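A Few Words About the Big Table

If you have stopped by the Nareddale workroom since February, you will have met the new butcher-block table, and quite possibly you will have run your hand across the top of it before you even said hello. Almost everybody does! It came to us by way of Graciela Ocampo, whose sister was clearing out a shop over in Samatdale and wanted the thing to go somewhere it would be used. We paid $335 for it, delivery included, and I still feel a little guilty when I think of what the old folding tables cost us over the years in pinched fingers alone.

I had my heart set on something plainer, I'll admit. Delia Ulloa and I had been going back and forth over a white top, the kind you wipe down and forget, and then we saw this one and that was the end of the discussion. The planks are staggered, tan next to cream next to brown, and on a gray floor like ours a bit of warm wood does a great deal for a person's mood on a dark afternoon. Small things show up nicely on it, too. I dropped a pearl button there last week and found it again before I had finished complaining.

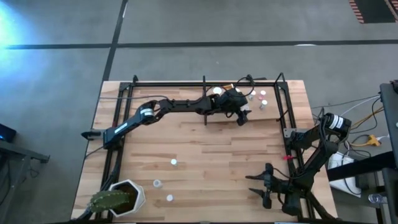 We did have to settle where things go, and that took longer than buying the table. Loretta Thibodeaux is firmly for keeping the little containers at the back, where a sleeve won't catch them, and having the front clear for whatever you are working on. Aldana Urrutia likes everything within reach of her left hand and says so often. For now the back has won – mostly, I think, because Loretta gets in early and has it all set out by the time the rest of us have found our glasses.

A word on looking after it. Please wipe up spills when they happen, and go along the planks with the cloth. The oil is in the tall cupboard, and a very little of it is plenty; last time we were so generous that the top stayed tacky for two days and Zulema Jara's pattern paper had to be peeled off it in strips. She was very gracious about it. Hot mugs go on the side shelf, please, and that includes mine.

The furniture fund stands at $1,279 after the table, so there is room for some decent stools, and Delia has found a set of 5 at $95 apiece that she would like a few of us to come and sit on before she commits. If you have opinions about stools (and I know several of you do), leave a note in the tray by the door or catch her before four o'clock, when she heads home.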